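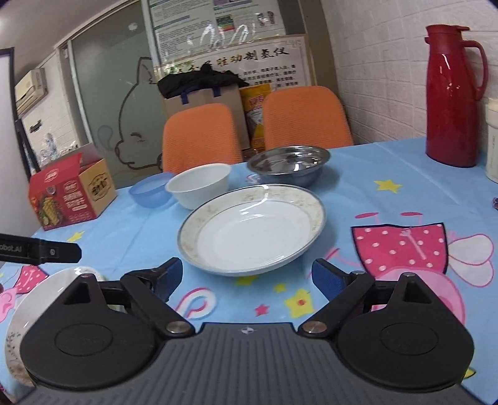
The plate was fine, and I'm putting that first because my mother reads this blog and she cares about plates. The grippers were also fine, in the sense that both of them opened and closed every time I asked. What failed was my faith in a number.

The number was 38. That was the grip limit I'd set in the Ginden software months ago, in whatever unit Ginden uses, which the manual describes as "relative." At 38 the fingers are supposed to stop squeezing before anything ceramic gets hurt. I'd logged 3,540 closes on that setting and had grown smug about it.

Then in February the left gripper closed on a bowl and kept going. The log says it peaked at 114. The bowl, which is no longer with us, could have told you the same thing. I swept up, swore a little, and blamed the finger pads. I ordered new pads from Stanciu. They arrived, they were blue, and the gripper broke a second bowl with them.

Teodor Preda asked me whether I'd updated the firmware lately. I said no. Then I remembered that I had, on one side, while eating dinner.

So the left gripper was running the new version, which resets the limit to factory every time it loses power, and the right one was running the old version, which doesn't. Luron mentions this in the release notes, under "Minor." I had a loose power plug. You can work out the rest.

I've now done what I should have done first, which is test the squeeze on a foam block before any tableware gets involved. I also stopped using the good bowls. Plates are harder to pick up off a tablecloth than you'd think, with that thin rim lying almost flat, and it's very tempting to turn the force up to compensate. Don't.

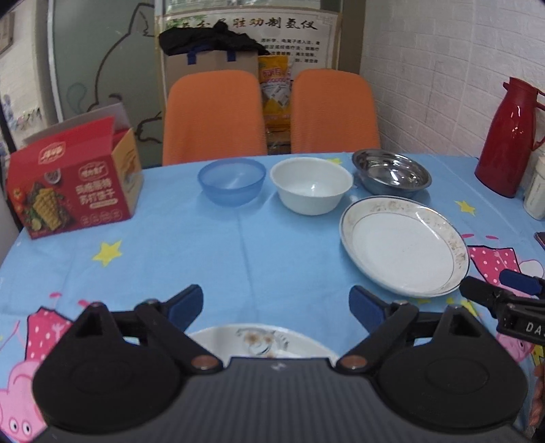

What I changed

Both sides run the same firmware. The limit gets read back at startup, and if it isn't 38 nothing moves. The plug is held in with a Dundov clip that cost more than both bowls. I'm giving it 1,000 closes before I trust it near a glass.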